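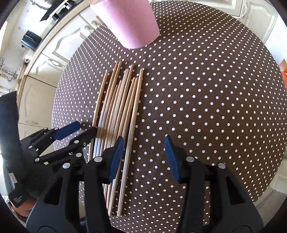
Bon, je vous avais promis un retour sur mes ongles, et comme vous êtes plusieurs à me relancer en messages privés (je vous adore), je me lance ! Après deux ans de semi-permanent presque sans pause, j'ai tout arrêté en septembre et je suis repassée au vernis classique, celui qu'on applique soi-même devant une série. Au passage, pour celles qui me demandaient quoi prendre pour faire des petits pois blancs sans acheter d'outil : une pique à brochette toute fine en bois, comme celles sur la nappe, une micro-goutte de vernis au bout pointu et on pose sans appuyer. Sur fond marron foncé, comme la nappe justement, c'est adorable.

2/ Les premières semaines, je ne vais pas vous mentir, c'était moche. Ongles mous, qui se dédoublaient au moindre carton à ouvrir, et des stries que je n'avais jamais vues. J'ai tout limé très court et j'ai attendu. C'est long, un ongle !

3/ Ce qui m'a le plus aidée, c'est l'huile à cuticules de chez Eloslow, celle à l'abricot. Matin et soir, une goutte par main, et je masse pendant que le café coule. Le flacon a l'air minuscule mais le mien m'a fait 4 mois — et encore, j'en ai mis aussi sur les coudes.

4/ Côté base, j'en ai essayé deux. La Lomberg sèche vite mais elle laisse un fini un peu crayeux et elle s'écaille chez moi dès le lendemain. La Kivetia est plus épaisse, il faut de la patience entre les couches, par contre elle tient toute ma semaine de boulot, vaisselle comprise (oui, je sais, les gants, ma mère me le dit aussi).

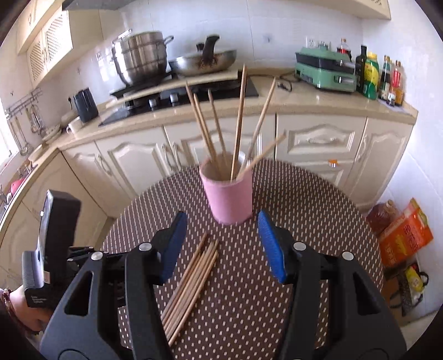 5/ Pour la couleur, deux couches très fines, toujours. Je faisais l'erreur d'en mettre une seule bien généreuse pour aller plus vite, et je me retrouvais avec la marque de l'oreiller sur le pouce. Maintenant je laisse sécher entre les deux, le temps de passer un coup de fil, et je termine par le top coat en débordant un tout petit peu sur la tranche.

6/ Question budget, j'ai refait mes comptes : avec l'huile, la base, le top coat et trois couleurs, j'en ai eu pour près de 75 euros au départ. Ça pique sur le moment, mais je n'ai rien racheté depuis, à part du dissolvant.

7/ Il me reste à tester le durcisseur Haddadin, que vous êtes nombreuses à me conseiller. Si l'une de vous l'a utilisé sur des ongles vraiment abîmés, dites-moi si ça tiraille, j'ai la peau sensible autour et je me méfie un peu. Et montrez-moi vos petits pois, même ratés, surtout ratés !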